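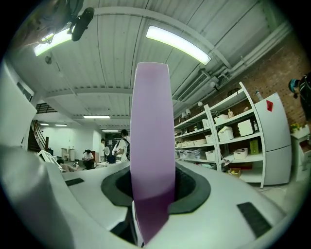 회사 소개 > 우리는 이런 사람들이에요

안녕하세요, 긴햄(Ginham)입니다! 회사 소개 페이지를 새로 써 달라는 부탁을 받고 제가 키보드 앞에 앉았어요. 예전 소개글은 '차세대 지능형 조작 데이터 솔루션' 어쩌고로 시작했는데, 저희 어머니가 읽으시고는 "그래서 너 뭐 하는 회사 다니니?" 하고 물으셨거든요. 이번에는 어머니도 끝까지 읽으실 수 있게 써 보겠습니다.

저희는 로봇이 보고 배울 시범을 모아요. 컵을 집어서 선반에 올리고, 뚜껑을 열었다 닫고, 수건을 접고, 서랍에 숟가락을 넣는 그런 일들요. 사람이 손잡이 달린 그리퍼를 들고 직접 해 보이면, 거기 달린 카메라가 손끝에서 벌어지는 일을 고스란히 담습니다. 이런 시범 하나를 저희는 '한 판'이라고 불러요. (영어 문서에는 episode라고 쓰는데 회의 때는 다들 그냥 판이라고 합니다. "오늘 몇 판 했어요?" 이렇게요.)

시작은 꽤 단출했어요. 에스텔라 가리도(Estela Garrido)랑 저, 이렇게 둘이서 컵 하나를 옮기는 걸 하루 종일 찍었죠. 에스텔라는 원래 기구 설계를 하던 사람이고 저는 물류 쪽에서 재고 프로그램을 만들던 사람이에요. 첫날 찍은 건 거의 다 버렸습니다. 제가 컵을 집을 때마다 손목을 휙 꺾어서 정작 컵이 화면 밖으로 나가 버렸더라고요! 그날 이후로 새로 오신 분들 교육 첫 시간은 무조건 '손목 천천히'입니다.

지금 쓰는 수집 도구 이름은 프로티슬로(Protislow)예요. 들고 쓰는 그리퍼, 기록 프로그램, 그리고 찍은 판을 되돌려 보면서 표시를 다는 검수 화면까지 통틀어서 그렇게 부릅니다. 이름은 에스텔라가 지었고, 뒤에 붙은 '슬로'는 제 손목 때문이라는 소문이 있는데 본인은 끝까지 부인하고 있어요. 그리퍼는 지금도 계속 고치는 중이에요. 손잡이 각도 하나 바꾸자고 일주일을 싸운 적도 있고, 결국 제가 졌는데 써 보니 에스텔라 말이 맞았어요.

하루가 어떻게 돌아가는지도 궁금해하실 것 같아요. 아침에는 작업 카드를 나눠요. 카드에는 '컵을 집어 접시 옆에 세우기'처럼 한 줄짜리 과제가 적혀 있고, 물건 위치와 출발 자세를 어떻게 바꿔 가며 할지도 써 있습니다. 같은 자리에 놓인 같은 물건만 반복해서 집으면 학습시킨 모델이 딱 그 자리밖에 모르게 되거든요. 그래서 컵을 왼쪽에도 두고, 구석에도 두고, 옆에 다른 물건을 바짝 붙여 두기도 해요. 집는 방향도 바꾸고요. 한 분이 이어서 찍는 시간은 30분까지예요. 그리고 나면 손에서 장비를 놓고 좀 걷습니다. 욕심내서 더 하면 뒤쪽 판들이 눈에 띄게 거칠어져요. 본인은 똑같이 했다고 생각하는데 검수 화면으로 보면 속도가 들쭉날쭉합니다.

오후에는 검수를 해요. 저는 이 시간이 제일 좋아요. 찍은 사람과 검수하는 사람은 꼭 다르게 하는데, 남의 손을 보고 있으면 성격이 다 보이거든요(살금살금 다가가는 분, 단번에 콱 집는 분, 놓고 나서도 한 번 더 톡 건드려 확인하는 분). 성격이 달라서 좋은 거니까 그런 건 고치라고 하지 않아요. 대신 물건이 미끄러졌는지, 끝 자세가 카드와 맞는지, 기록이 중간에 끊기지 않았는지를 봅니다. 실패한 판도 바로 지우지는 않고 '놓침', '밀림', '다시 집음' 같은 표시를 달아서 따로 모아 둬요. 다시 집는 장면만 달라고 하시는 고객도 계세요.

처음으로 꽤 큰 일을 맡겨 주신 곳은 디르크스(Dierckx)였어요. 주방 정리 동작 묶음이었는데, 저희가 납품한 게 모두 1,235판이었습니다. 마지막 판을 올리고 나서 다 같이 짜장면을 시켜 먹었고, 면이 불 때까지 업로드 막대만 쳐다봤던 기억이 나네요. 과제는 32가지였는데 그중에 제일 애먹인 건 의외로 비닐봉지였어요. 봉지는 둘 때마다 모양이 달라져서 출발 상태를 맞춘다는 말 자체가 안 통하더라고요. 결국 카드에서 '봉지 모양 맞추기'라는 줄을 빼고, 어떻게 놓였든 손잡이부터 찾는 걸로 바꿨습니다.

요즘은 조베모(Zovemow)라는 내부 프로젝트에 푹 빠져 있어요. 물건 하나를 놓고 말로 설명하면서 시범을 같이 남기는 건데, "이제 살짝 기울일게요", "아, 너무 깊이 잡았다" 같은 혼잣말이 동작 옆에 나란히 저장됩니다. 처음엔 다들 쑥스러워서 조용하다가 며칠 지나면 컵한테 말을 걸기 시작해요. 이게 학습에 얼마나 도움이 될지는 아직 저희도 몰라요. 해 보고 별로면 별로였다고 이 사이트에 쓸게요.

같이 일하는 분들 이야기도 조금 할게요. 저희는 로봇 전공자만 뽑지 않습니다. 빵집에서 일하시던 분, 시계 수리를 배우시던 분, 졸업하고 바로 오신 분이 섞여 있어요. 손 쓰는 일을 오래 하신 분들은 물건에 다가가는 길부터가 다르더라고요. 군더더기가 없어요! 옆에서 보다가 카드 설명을 통째로 다시 쓴 적도 있습니다. 교육은 저희가 해 드리니까 지원서에 '경험 없음'이라고 적으셔도 괜찮고, 왼손잡이시면 꼭 적어 주세요. 왼손 시범은 늘 모자라거든요.

마지막으로 개인정보 얘기를 빼먹을 수 없죠. 손에 든 카메라로 찍다 보면 방 안에 있는 사람이 함께 담길 때가 있어요. 그래서 작업장에 들어오시는 분께는 촬영 안내를 먼저 드리고, 밖으로 나가는 자료는 얼굴 가림 처리를 한 다음 사람이 한 번 더 확인합니다. 빼 달라고 하시면 그 판은 뺍니다. 아까워도 빼요.

구경 오시는 것도 환영이에요. 미리 메일 주시면 카드 한 장 골라서 직접 한 판 해 보실 수 있게 준비해 둘게요. 커피는 제가 내립니다(맛은 장담 못 해요). 납품 문의나 견적은 아래 문의 글 양식을 써 주시면 에스텔라나 제가 이틀 안에 답장드려요.

분류: 회사 소개, 사람들, 시범 데이터

인쇄하기 | 이메일로 보내기

함께 읽으면 좋은 글
- 프로티슬로 손잡이 각도, 일주일의 기록
- 좋은 작업 카드는 한 줄이면 됩니다
- 비닐봉지와 싸운 이야기: 디르크스 작업 후기
- 조베모 중간 메모: 컵한테 말 걸기
- 시범 작업자 모집 (왼손잡이 환영)
- 납품 및 견적 문의 양식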